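Priltport College of Bookkeeping

The Priltport College of Bookkeeping is a small vocational college in the harbour town of Priltport, offering certificates and diplomas in bookkeeping, payroll and the everyday end of accounting. It grew out of a set of evening classes for shopkeepers and boat owners who wanted to keep their own ledgers, and it has held on to a good deal of that neighbourly character, even as its programmes have become more formal and its students have begun to arrive from well beyond the coast. The college is known locally simply as "the Bookkeeping", and older residents still speak of having "done a winter at the Bookkeeping" whether or not they went on to finish anything there.

History

The first classes were held above the Gruser chandlery, in a long room with a sloping floor that is fondly remembered in most accounts of the college's early days. Pupils paid by the term, brought their own ledgers, and were encouraged to work on their real household or business accounts during the lesson, a habit that survives in the modern practicum. When the chandlery needed its upper storey back for storage, the classes moved to Pumphrey House, a former shipping office on the hill behind the town centre, where the college has been ever since.

Pumphrey House kept its old counting room, complete with a high counter and a wall of pigeonholes, and first-year students are still taught double entry there. The pigeonholes are labelled by account and used for sorting paper slips into debits and credits. It is an old-fashioned way to begin, and some students grumble about it (they would sooner be at a keyboard), but many graduates look back on the slips as the moment the whole business finally made sense to them.

Programmes

The college's main offering is the Certificate in Bookkeeping, which is made up of 7 units and can be taken by day or in the evening. It covers source documents, journals and ledgers, bank reconciliation, sales tax, payroll, inventory and the preparation of simple financial statements. Students who complete the certificate may carry on to the Diploma in Accounting Practice, a two-year programme that adds costing, budgeting, business law and an introduction to auditing.

There is also a popular short course for people who run a small enterprise and have no wish to become bookkeepers at all. It is taught over ten evenings beginning in October, after the busiest part of the visitor season is over, and it tends to fill up with café owners, hairdressers, market gardeners and the occasional nervous landlord. Those who enjoy themselves may count the course toward the first unit of the certificate, and a fair few do.

Practicum

Every diploma student spends a term in the practicum, keeping the books of a local business or community group under the guidance of an instructor. Hosts have included a bakery, a sailing club and the Suris woollen mill, which has taken students for longer than any other host and whose records, running to several kinds of yarn and a great many small customers, are considered a thorough test of anyone's patience. Students hand in a working file, a set of month-end statements and a short reflective essay, and the host is asked to comment on how clearly the figures were explained.

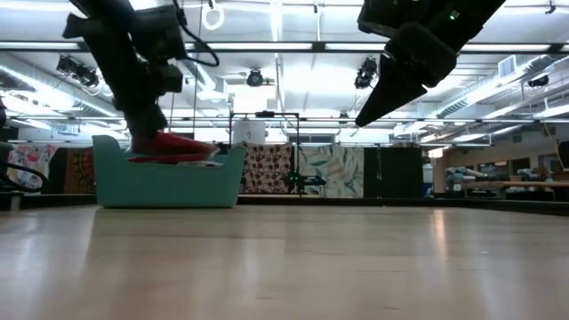
Admission and fees

Applicants to the certificate need to have finished secondary school or to be able to show comparable experience at work. No previous study of accounting is expected, and the entry interview is generally described as a friendly chat, with a page of arithmetic to be done at the end of it. Diploma applicants must hold the certificate or an equivalent qualification, and those coming from another college are asked for a detailed outline of the subjects they have taken.

Fees are charged by the unit, with a lower rate for residents of the town, and they may be paid in instalments. The college runs a modest bursary, the Pumphrey Award, which covers the cost of textbooks and software for students returning to study after a long time away. Workbooks can be borrowed from the library over the summer, provided that the exercises are done in pencil or on separate paper.

Student life

Total enrolment stood at 285 on November 27, 2021, counting both day and evening students. Many of them hold jobs while they study, so the calendar is arranged with that in mind, and the library stays open through the dinner hour for people coming straight from work. The students' society publishes a newsletter called The Trial Balance, which carries notices, practicum stories, recipes and a long-running puzzle in which readers must find the single misposted entry in a page of accounts. The solution is printed upside down in the following issue.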